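Reading time: 5 minutes
August 2023 – by Rebecca Serra

Etetti publishes a guide to folding the things that will not fold

Etetti, the household linen shop that has spent 11 years selling people cloth and then leaving them alone with it, is pleased to announce its first printed guide to folding. It is called The Flat Surface, it runs to 80 pages, and it is free with any order while the boxes last. We ordered a lot of boxes.

The guide grew out of our returns desk. Linen comes back to us for all the usual reasons, such as the wrong size or a change of heart about mustard, but a surprising share of it comes back as a ball. Customers take a cloth out of its packet, admire it, try to put it back the way it was and give up. The ball then goes in a carrier bag and the carrier bag goes in the post. Our returns manager, Pongsak Thaweesak, has been opening these bags since the shop began and has opinions about them, most of which we have been able to print.

"People think folding starts with the fold," he says. "It starts with getting the thing flat. If you have a ruck in it at the beginning you will have four rucks in it at the end, and they will be in the middle where you can't get at them."

The Flat Surface therefore spends its entire first chapter on a cloth that has not been folded at all. Early readers have called this slow. One reader, who also happens to be our finance director, called it "nineteen pages about a table". It is in fact 19 pages about a table and what to do on it, and we stand by every one.

The chapter deals with spreading, which is done from the far corners. Choose a bare table if you have one, and clear it if you don't. Lay down one side and get its edge straight before you so much as look at the other. Then lift the far edge of the remaining half, let the folds drop out of it and bring it down. Patting is discouraged throughout. So is the large airborne flick favoured by hotel staff in films, which works beautifully in a hotel and takes the fruit bowl with it at home.
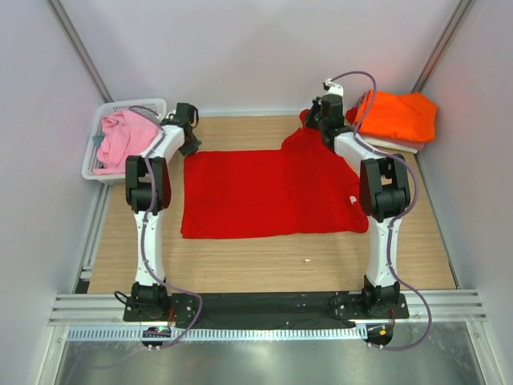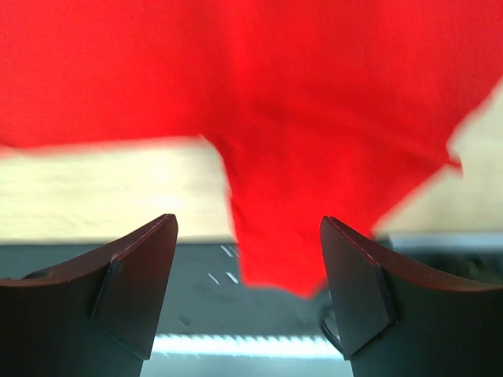
Plain cloth is harder to fold than patterned cloth, and the guide says so early on to save readers from blaming themselves. A check or a stripe gives you lines to follow, and a border tells you when you have drifted. A plain red cloth with one side laid flat and the rest still up in soft folds offers no such help, and the eye has to make do with the edges. Our advice is to trust the straight edge you have already laid down and bring everything else into line with it. A corner that has wandered off on its own can be dealt with last. Creases running slantwise across the middle should be eased out towards the nearest edge with the side of the hand, in one go, and then left in peace.

Later chapters move on to the actual folding, by which point readers will have earned it. There is a section on tablecloths, a longer one on napkins and a brief, rather bitter one on fitted sheets. The text is by Hertta Huttunen, who came to us from the stockroom at Pruvost and can put away a double duvet cover in a corridor. Her instructions are written in ordinary words. Nothing is "tucked lovingly" and no drawer is invited to bring anyone joy. Where a step is dull she says that it is dull and asks you to do it anyway.

She is also firm on the subject of round tablecloths. Fold in half, fold in half again, and accept what you have. "It will be a slice of cake," she writes. "It was always going to be a slice of cake. Put it on the shelf with the point at the back."

The drawings are by Romain Roussel, whose earlier work was mostly of boats. He took to linen at once on the grounds that it was sails with less at stake. Each fold is shown from the side of the person doing it, a small kindness that we noticed was missing from several other guides, where the cloth is drawn from across the table and the reader ends up doing everything backwards. Arms have been left out of most of the drawings after trials in which people spent too long looking at the arms.

The guide makes no mention of ironing until page 2 of the appendix, and then only to say that you may if you like. We expect letters.

Alongside The Flat Surface, Etetti is bringing out a small range of table linen under the name Nevine. There are cloths and napkins in plain colours, all hemmed and washed before sale, and each arrives folded by the method in the guide so that customers can take it apart and see how it was done. Whether it then goes back together is a matter between the customer and the cloth. A replacement instruction card can be had from the returns desk, and Pongsak would like it known that the card weighs less than the ball.

Benoît Perrin, who founded the shop and still ties most of the parcels, admits that he was not in favour of the book at first. "I thought, who is going to read this," he says. "Then I went home and looked in my own airing cupboard – I had to shut the door with my knee. I have read it twice now. The cupboard is the same, but I understand what is wrong with it."

A second guide, on towels, is planned for November. It will be shorter, towels being on the whole more reasonable.

How to get a copy

The Flat Surface goes out with all orders placed through the Etetti shop and by post. Those who already own enough cloth may ask for the guide by itself and pay only the postage. Copies are also being kept on the counter at Urkelier, our neighbours and long-standing suppliers of hooks, who have kindly agreed to give them away to anyone who looks as though they need one. They have been asked to be tactful about this.

Press copies can be had from Rebecca Serra at the Etetti press desk, who can also arrange interviews with the author. Hertta will demonstrate any fold in the book on request, apart from the fitted sheet, for which she asks a day's notice.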